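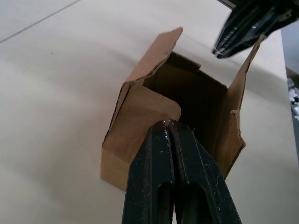

Slide 3: The box task

Leave this up while people sit down. Start at 14 minutes if we are running late, and skip slide 5.

Say what the club is. Students from Larndale and Clirnham, grades nine to twelve, meeting after school in the shop at Clirnham. Two arms, one table, one job for the semester: close the flaps on a cardboard box.

Point to the fingers on the near wall. One gripper holds the rim, the other works the flaps. The students tried it with one arm in January and the box slid every time.

Mention the torn edge on the tall flap. We reuse boxes until they give out, and a flap with a ragged edge bends differently from a new one. The code has to cope with both.

Slide 4: What the students wrote

Each team of 4 got the same starter code and changed three things: grip force, approach angle, and the order of the flaps. Orellana is the team that went with short flaps first. Clarano did long flaps first and had to rewrite most of it after spring break.

Read the scores off the slide. Orellana closed 34 boxes out of 36 on the final day. Don't read the Clarano number unless asked — they changed a motor the same morning and it isn't a fair comparison.

Slide 5: Costs (skip if late)

The arms are on loan from the district. Boxes are free from the cafeteria. Tape is not.

Slide 6: Questions

Someone will ask about tape. Answer: next year, and only after closing works with both teams' code. Sign-up sheet is by the door.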